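Ticket 3157 – Stock counts wrong on the shop page after the November update
Status: Solved
Product: Brorkosum Shop, hosted plan
Opened by: Polyxeni Stefanou

Hello! First of all, I love the new update. The search box is so much quicker and my customers have already noticed. I sell hats and a few bits to keep them on (stands, boxes, brushes) and I've used Brorkosum since the days when you had to type every price in twice.

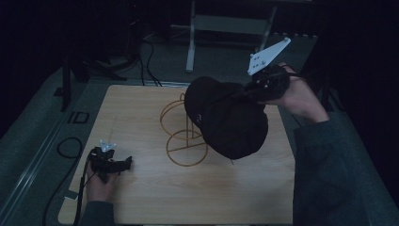 So, the trouble. Since the update went in, the stock counts on the public page don't match the counts in my back office. The back office says I have 100 of the plain felt berets. The shop page says 0 and shows the grey "Sold out" button. If I edit the beret, change nothing at all and press Save, the shop page comes right for a while, and then later in the day it goes back to 0.

It isn't every product. The straw hats are fine. The hat boxes are fine. The berets, the flat caps and the winter scarves are all wrong.

What I've tried so far:
Cleared the browser cache, twice
Looked at the page on my phone with the wifi off – same result
Logged out and in again
Turned the Estetti theme off and went back to the standard one – same result, but uglier

I'm on the Ralon payment add-on, version that came with the update. Happy to try anything!

Polyxeni

Reply from Anastasia Zacharopoulos, Support

Hello Polyxeni, thank you for such a clear report, and for testing the theme before writing in. That saved us a step.

I've looked at your shop from our side and I can see the same thing. The back office has the right number and the public page is reading an old one. Saving a product rebuilds its page, so the number comes right straight after a save. Something is then putting the old number back.

Could you tell me three things, please?
1. Under Settings, Stock, is "Import counts from file" switched on?
2. Do the berets, caps and scarves come in more than one colour or size, and do the straw hats and boxes come in only one?
3. What time of day do you notice the count going back to 0?

Please leave the Ralon add-on running for now. I'd like to change one thing at a time.

Anastasia

Reply from Polyxeni Stefanou

Ooh, number 2 is a very good question. Yes! The berets come in colours, the caps come in sizes and the scarves come in colours. The straw hats and the boxes are one of each and that's your lot. I'd never have spotted that.

Number 1: yes, it is switched on. I used it when I moved over from my old Wegener till. I exported a file with 814 lines in it and your importer read the whole thing in one go, which made my week at the time. I haven't touched it since.

Number 3: I sat with a pot of tea and kept refreshing the page. It was right at 1.50 pm and wrong at 2.05 pm. I saved the beret again and it was right until I shut the laptop. Next day, same thing just after two.

Polyxeni

Reply from Anastasia Zacharopoulos, Support

That is exactly the sort of detail I was hoping for. The stock import runs at 2 pm on your shop, so we have our culprit, or at least half of it.

The importer still has your old Wegener file stored, and it has been reading it every day. Before the update it compared the file's date with the last import and skipped it if nothing had changed. The update reads that date differently for products with options (your colours and sizes), decides the file is new, and copies the old numbers to the public page. Single products still get skipped properly, so your straw hats have been left in peace.

To put it right:
Go to Settings, Stock
Switch off "Import counts from file"
Press Remove next to the stored file name
Press Save at the bottom of the page – the one at the top only saves the tax settings
Go to Tools, Rebuild pages, and choose "Products with options"

The rebuild does up to 500 pages at a time. Your shop is well under that, so once will do.

Please have a look after 2 pm tomorrow and let me know.

Anastasia

Reply from Polyxeni Stefanou

Done, except that I pressed the wrong Save first. I know, you did say! I went back, saw the file was still there, scrolled down and pressed the right one. Then the rebuild, which finished before I'd found my glasses.

The berets say 100 and every colour is showing. The caps are right as well. One oddity: the burgundy scarf still says 0, but the other scarves are all correct. I have a whole basket of burgundy here next to me.

Reply from Anastasia Zacharopoulos, Support

Good news on the rest! The burgundy scarf is a separate matter. Its "Show in shop from" date is set to next month, and the page shows 0 until that date arrives. Open the scarf, choose the Dates tab, clear the box and save.

Reply from Polyxeni Stefanou

That was me. I set the date when I thought the burgundy wool was going to be late, and then it turned up early and I forgot all about it. Cleared, saved, and there it is.

It's now 3.15 pm the next day and all the counts have held. I've just sold two berets and watched the number go down on both sides, which was far more exciting than it should have been. Thank you so much, Anastasia, you've been brilliant.

One little wish while I'm here – could the two Save buttons have different names? "Save tax settings" for the top one would do nicely.

Reply from Anastasia Zacharopoulos, Support

So pleased it's holding. I've passed the button names to the people who look after the settings pages and put your wording in the request. The date fault has been logged as well, and a fix is planned for the next small update. You won't need to do anything when it arrives. If you ever want to use the importer again, please wait until that update is in and upload a fresh file.

I'm marking this one as solved. Replying to it will open it again.

Note added by Support

Other shops with the same fault: check for a stored import file before anything else. The fault only shows on products with options. Turning off the theme or the payment add-on makes no difference. Removing the stored file and rebuilding the pages clears it. Switching the import off without removing the file has not been tested.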